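December 2024
Posted by Ellerden Deals Desk

Holiday Sale Questions — Rirnero Speakers and Headphones

When does the sale price end?
The lower prices stay until the end of December 2024's sale list, or until the stock is finished.

Is the Rirnero speaker cheaper now than in October?
Yes. In October it was $104 and now you can buy it with $34 less. The Priment headphones are $38 in all colors.

Can I use a coupon on a sale item?
One coupon for each order is accepted. Please enter it before you choose the shipping, otherwise the total will not change.

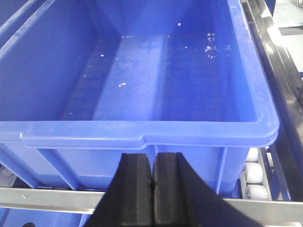
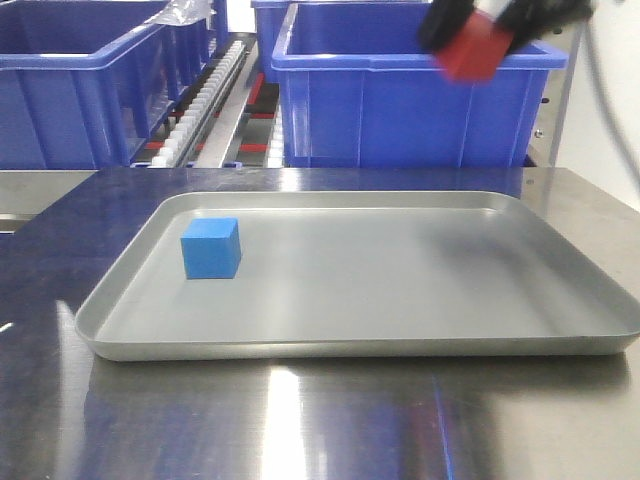 Do you ship to a different address than my billing address?
We do, and many customers send gifts this way. Write the name of the receiver carefully — we cannot change it after the label is printed.

Can I pick up my order by myself?
Pickup is possible at our Chornovol store only. Bring your order number and an ID with your name.

How long is the warranty?
It is 2 years for speakers and headphones. Cables and ear pads are not included.

What if the price goes down after I bought?
Send us your order number during the sale and we will return the difference to your card. This is not valid for open-box items.

Can I return a gift without the receipt?
You can, but you will receive store credit and not money.

Contact Ellerden | © Ellerden Deals | Back to top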